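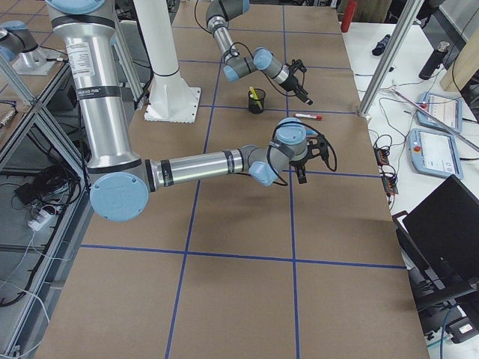
연필꽂이는 연필, 볼펜, 마커, 자, 가위처럼 길쭉한 물건을 세워서 꽂아 두는 그릇을 통틀어 부르는 말이에요. 필통과 헷갈리는 분이 가끔 계신데, 필통은 뚜껑을 닫아 들고 다니는 물건이고 연필꽂이는 책상에 눌러앉아 사는 물건이라고 생각하시면 편해요. 모양은 원통형이 제일 흔하고요, 검은색 원통 컵에 노란 연필 한 자루가 비스듬히 기대어 있는 모습이면 저는 그걸로 이미 완성이라고 봅니다. 그런데 컵 바로 옆에 빨간 뚜껑 흰 마커가 누워 있으면 어떻게 될까요? 꽂이가 코앞에 있어도 펜은 눕습니다. 이 항목의 절반쯤은 결국 그 이야기예요.

이름에 대하여

'연필꽂이', '펜꽂이', '필기구꽂이', 옛날식으로는 '필통'까지 다 섞여 쓰여요. 붓을 세워 두던 둥근 통도 한자로는 필통(筆筒)이라 썼으니, 사실 필통이라는 말이 원래는 이쪽 물건에 더 어울렸던 셈이죠. 저는 글 전체에서 연필꽂이라고 부르겠습니다. 연필을 안 꽂아도 연필꽂이예요. 저희 집 것은 몇 년째 마커만 들어 있는데도 식구들이 다 그렇게 불러요. 머그잔에 펜을 꽂으면 그건 연필꽂이인가 하는 오래된 논쟁도 있는데, 커피를 다시 담을 생각이 없다면 연필꽂이로 쳐 주는 편입니다(설거지해서 다시 쓰는 분도 봤어요. 그러면 겸용이겠네요).

모양과 구조

기본은 바닥이 막히고 위가 트인 통입니다. 거기에 칸막이가 붙거나, 옆에 서랍이 달리거나, 구멍 뚫린 판이 얹히면서 종류가 갈려요.

원통형. 가장 흔하고 가장 싸요. 안에서 펜들이 서로 기대어 방사형으로 벌어지기 때문에 꺼내기가 쉬운 대신, 적게 넣으면 펜이 한쪽으로 쏠려요. 무거운 마커를 한쪽에만 꽂고 가벼운 통을 쓰면 넘어질 수도 있고요.

사각형. 벽에 딱 붙여 놓을 수 있어서 좁은 책상에 좋아요. 모서리에 연필 가루가 끼는 건 감수해야 합니다. 면봉으로 파내면 나오긴 나와요.

칸막이형. Brolville의 '프렌다(Prenda)'가 제가 써 본 것 중에는 제일 알려진 모델이에요. 안쪽 칸막이를 뺐다 끼웠다 할 수 있고, 한쪽 칸이 낮아서 지우개나 클립을 넣기에 좋습니다. 다만 칸이 좁은 편이라 굵은 보드마커를 넣으면 뻑뻑하게 걸려요. 저는 결국 칸막이를 빼고 쓰다가 그 칸막이를 잃어버렸습니다.

구멍판형. 구멍마다 하나씩 꽂는 방식이에요. 색연필이나 붓처럼 순서가 중요한 물건에 쓰고, 보기엔 정말 예쁩니다! 대신 꽂을 때마다 구멍을 조준해야 해서 급한 사람에게는 안 맞아요.

눕힘형. 엄밀히 말하면 꽂이라기보다 받침인데, 골이 파인 판에 펜을 눕혀 둡니다. 만년필 쓰는 분들이 좋아하고, 펜이 굴러다니지 않으니 은근히 조용해요.

재질과 무게

플라스틱, 금속 망, 나무, 도자기, 유리, 가죽을 두른 것, 종이를 말아 붙인 것까지 다 있어요. 제 기준은 하나, 빈 통일 때 손가락으로 툭 쳐도 잘 안 움직이는가입니다. 가벼운 통은 바닥에 동전이나 자갈을 깔면 훨씬 나아져요. 금속 망은 먼지가 빠져서 깨끗해 보이지만 그 먼지가 책상으로 내려온다는 게 함정이고, 도자기는 묵직해서 좋은데 펜을 던져 넣을 때 나는 소리가 꽤 큽니다. 밤에 일하는 분은 바닥에 펠트를 오려 넣어 보세요.

제가 제일 오래 쓴 건 Fitzsimmons의 무광 컵인데, 문구점 떨이 칸에서 2480원을 주고 데려왔어요. 옆에 있던 800원짜리 망 컵도 같이 샀다가 그건 화분 받침이 되었습니다. 비싼 게 꼭 좋은 건 아니라는 말을 하려는 건 아니고요, 비싼 걸 써 본 적이 없어서 잘 모릅니다.

책상 위의 자리

연필꽂이를 어디에 두느냐는 취향 문제 같지만, 쓰는 손 쪽 위편에 두라는 조언이 가장 많아요. 저는 오른손잡이인데 왼쪽에 둡니다. 오른쪽에는 마우스가 있고 컵이 있고 늘 뭔가 있거든요. 자리를 정했으면 표시를 해 두는 것도 방법이에요. 공구를 쓰는 작업장에서는 물건의 윤곽을 바닥에 그려 두거나 테이프로 칸을 나누는 일이 흔하고, 같은 방법이 책상에도 통합니다. 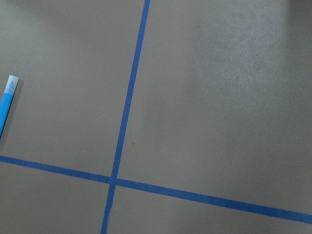

칸 나누기에는 종이 재질의 마스킹테이프가 제일 만만합니다. 떼었다 붙이기가 쉽고 손으로도 찢어지니까요. 색은 바탕과 확실히 구분되는 게 좋은데, 회색 바탕에 선명한 파란 줄이면 멀리서도 칸이 바로 읽혀요. 두 줄이 만나는 곳은 겹친 만큼 파란색이 더 진해 보이고, 십자도 약간 삐딱하게 보이는데 저는 그 정도는 그냥 둡니다. 자를 대고 각을 딱 맞추려는 분은 먼저 연필로 점을 찍고 시작하세요. 테이프를 길게 당기면서 붙이면 나중에 줄어들면서 끝이 들뜨기도 하니까 살짝 내려놓는다는 느낌으로 붙이면 되고요.

칸을 나눈 다음에는 각 칸에 뭘 둘지를 정해야 하는데, 여기서 다들 욕심을 부려요. 연필꽂이 칸, 메모지 칸, 머그 칸, 충전기 칸, 귤 칸(겨울 한정)까지 만들고 나면 정작 종이 펼 자리가 없습니다. 저는 빈칸을 꼭 하나 남겨 둬요. 쓰던 펜을 잠깐 눕혀 두는 칸입니다. 일이 끝나면 그 칸에 있는 것만 꽂이로 돌려보내면 되니까 정리가 금방이에요.

무엇을 꽂고 무엇을 빼나

꽂아도 되는 것: 연필, 색연필, 볼펜, 샤프, 짧은 자, 끝이 둥근 가위, 붓(털이 위로 가게요, 제발).

조금 생각해 볼 것: 만년필, 커터칼, 컴퍼스. 만년필은 촉을 위로 세워 오래 두면 잉크가 내려가서 첫 획이 안 나오는 경우가 있고, 칼은 날을 완전히 넣었는지 꼭 보셔야 해요. 컴퍼스는 손을 찔려 본 사람만이 그 기분을 압니다.

안 꽂았으면 하는 것: 영수증, 다 쓴 볼펜, 이어폰, 나무젓가락. 젓가락은 진짜 왜 들어가 있는지 모르겠는데 집집마다 하나씩은 나오더라고요.

언젠가 8월에, 너무 더워서 다른 일은 못 하겠길래 집 안의 꽂이를 몽땅 거실에 쏟아 본 적이 있어요. 필기구가 68자루였고 그중 제대로 나오는 게 41자루였습니다. 나머지는 말라 있거나 심이 없거나 뚜껑만 있었어요(뚜껑만 있는 건 자루로 세면 안 되는 거였나 싶지만 이미 셌습니다). 그 뒤로는 월요일 아침에 한 자루씩만 골라 종이에 그어 봐요. 안 나오면 그날 바로 버립니다.

마커는 세울까 눕힐까

이 항목에서 의견이 제일 많이 갈리는 부분이에요. 보드마커나 형광펜 같은 것은 안쪽 심지가 잉크를 머금고 있어서, 촉을 위로 세워 오래 두면 잉크가 아래로 몰려 흐리게 나올 수 있습니다. 그래서 제품 설명에 가로로 보관하라고 적힌 마커가 꽤 있어요. 촉이 양쪽에 달린 트윈 마커는 더 그렇고요. 그러면 연필꽂이는 쓸모가 없느냐, 그렇지는 않아요. 하루에 몇 번씩 뽑아 쓰는 마커라면 세워 두는 쪽이 훨씬 편하고, 며칠 안 쓸 것만 서랍에 눕히면 됩니다.
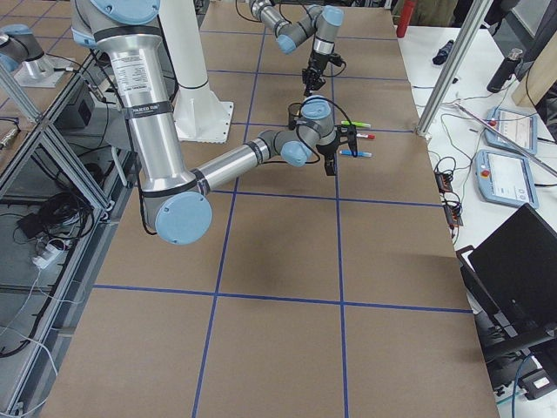

음포 마쿠벨라(Mpho Makhubela)는 이 대목에 반대 의견을 보내왔어요. 마커는 세우든 눕히든 뚜껑만 끝까지 닫으면 된다, 흐려지는 건 대부분 뚜껑을 덜 닫은 탓인데 괜히 꽂이한테 죄를 씌운다는 거예요. 뚜껑에서 '딸깍' 소리가 날 때까지 누르라는 말을 항목 맨 위에 적어 달라고도 했습니다. 맨 위는 좀 그렇고, 그래서 이렇게 중간에 적어 둡니다. 딸깍이에요, 여러분.

저도 그 말이 꽤 맞다고 생각해요. 다만 뚜껑을 잘 닫고도 흐려진 마커가 저희 집에 있었고, 그걸 촉이 아래로 가게 하룻밤 두었더니 다음 날엔 다시 진하게 나왔거든요. 한 자루 가지고 증명이라고 할 수는 없으니 여기까지만 할게요. 촉을 아래로 꽂아 두는 방법도 있는데, 뚜껑이 헐거운 마커라면 꽂이 바닥에 잉크 웅덩이가 생길 수 있으니 휴지를 한 장 깔아 두세요.

색을 나누는 법

한 통에 다 꽂으면 뚜껑 색이 곧 이름표가 됩니다. 그래서 몸통이 흰색이고 뚜껑에만 색이 있는 마커는 뚜껑을 위로 꽂아야 찾기 쉽고, 몸통 전체에 색이 있는 건 아무렇게나 꽂아도 돼요. 저는 자주 쓰는 색을 앞쪽에, 잘 안 쓰는 색을 뒤쪽에 두다가, 통이 둥글다 보니 앞뒤라는 게 하루 만에 사라져서 그만뒀습니다. 색 순서를 꼭 지키고 싶은 분은 앞에서 말한 구멍판형이 맞아요.

플로브소프(Plovthorpe)식 정리라는 것도 있습니다. 같은 이름의 문구점에서 손님용 시필대에 쓰던 방식이라는데, 통 하나에 한 종류만 꽂고 종류가 늘어나면 통을 늘리는 거예요. 가게에서는 근사하지만 집에서 따라 하면 책상이 통으로 뒤덮여요. 저는 연필용과 마커용, 두 통까지만 해 보고 멈췄어요. 그래도 연필 가루가 마커 뚜껑에 묻지 않는 건 확실히 좋았습니다. 형광펜을 어느 통에 넣느냐는 아직도 집안에서 합의가 안 됐고요.
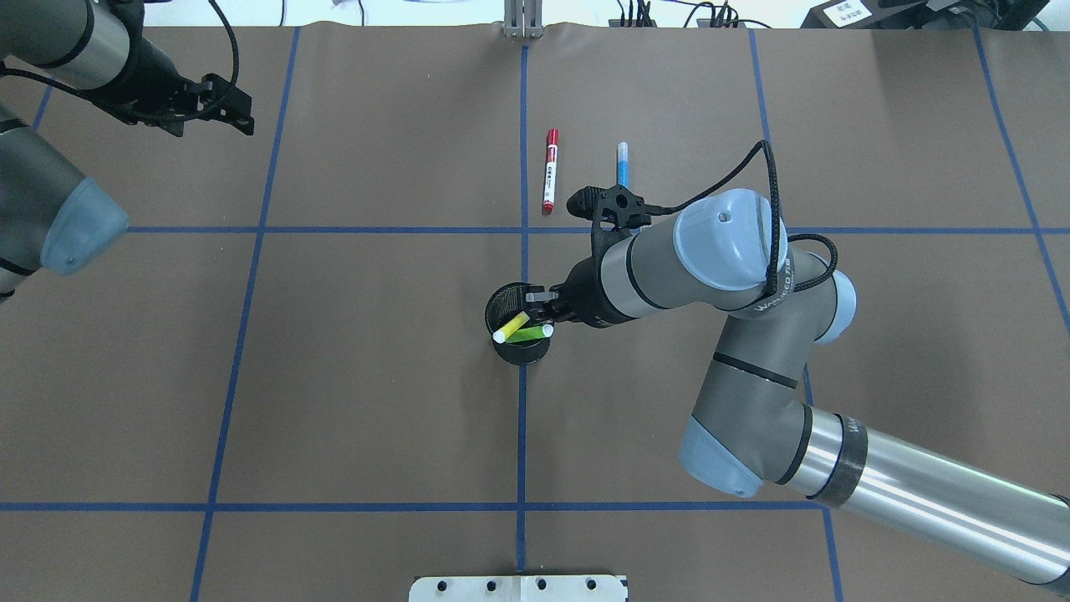

통을 둘로 나눌 때는 높이도 다르게 고르는 게 좋아요. 연필은 길어서 얕은 통에 꽂으면 휘청거리고, 몽당연필은 깊은 통에 들어가면 영영 안 나옵니다. 대충 펜 길이의 절반 넘게 잠기는 깊이면 무난해요. 긴 펜과 짧은 펜을 한 통에 꼭 같이 꽂아야 한다면 짧은 쪽에 종이를 뭉쳐 바닥을 높여 주세요. 볼품은 없는데 밖에서는 안 보이니까요.

너무 가득 채우는 것도 문제예요. 하나를 뽑는데 셋이 따라 나오면 이미 넘친 겁니다. 통을 한 손으로 잡지 않고도 펜이 쏙 빠지는 정도, 그리고 도로 꽂을 때 눈으로 보지 않아도 들어가는 정도가 적당해요.

청소

비우고, 뒤집어 털고, 재질에 맞게 닦으면 됩니다. 플라스틱과 유리, 도자기는 미지근한 물에 주방 세제면 충분하고, 나무는 마른 천으로 닦은 다음 그늘에 두세요. 바닥에 말라붙은 잉크는 소독용 알코올을 면봉에 묻혀 문지르면 꽤 지워지는데, 칠이 된 제품은 칠까지 같이 벗겨질 수 있으니 안 보이는 데부터 해 보시고요. 저는 Fitzsimmons 컵 안쪽에 보라색 얼룩이 남아 있는데 그냥 둡니다. 펜을 꽂으면 안 보여요.

연필심이 부러져 바닥에 굴러다니는 것도 이때 꺼내 주세요. 그걸 안 치우면 씻을 때 물이 시커메져서 깜짝 놀랍니다.

직접 만들기

빈 캔, 잼 병, 휴지심, 우유갑이 단골 재료예요. 캔은 따낸 자리가 날카로우니 테두리에 두꺼운 테이프를 한 바퀴 둘러야 하고, 휴지심은 바닥이 없으니까 두꺼운 종이에 나란히 붙여 쓰면 됩니다. 우유갑은 높이를 비스듬히 잘라 여러 개를 붙이면 계단식이 되어서 의외로 멋있어요. 잘 씻어서 바짝 말린 다음에 하세요, 저는 한 번 서두르다가 며칠 동안 책상에서 치즈 냄새가 났습니다.

같이 볼 항목

필통, 붓통, 책상 정리, 마스킹테이프, 몽당연필, 펜 받침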